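Home | Projects | Reports | Contact
24/10/2022, by the Salenlow project group

Refurbishing office desktops: is it worth the bench time?

Our brief was to find out if old office towers can be stripped and sorted at a sensible cost. The Indach guide says they can. We had doubts before we began and we still have some. 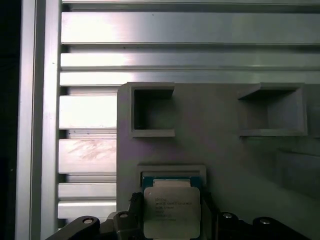
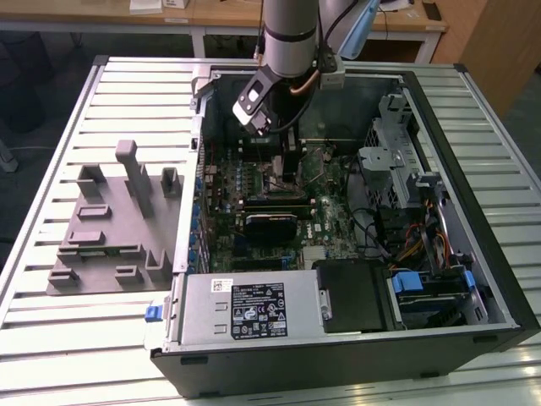
Fig. 1 (first): grey holder on the slatted metal platform. Fig. 2 (second): Dell tower on its side with the side panel off.

The guide treats every case as if it were the same. The tower in Fig. 2 has a graphics card in the middle of the board, a drive cage to the right and the power supply across the bottom, with coloured wires running close to the cage. Coloured tabs are meant to save time. We are not convinced, as finding the right one took us longer than a screw would have.

Our budget was 1,000 and we planned for 48 machines. We finished five. Scaling up from five is guesswork, and the saving of 2,817 claimed in the Dummont study leaves out labour altogether. We would not repeat that figure without seeing the working.

Next stage: memory testing, February.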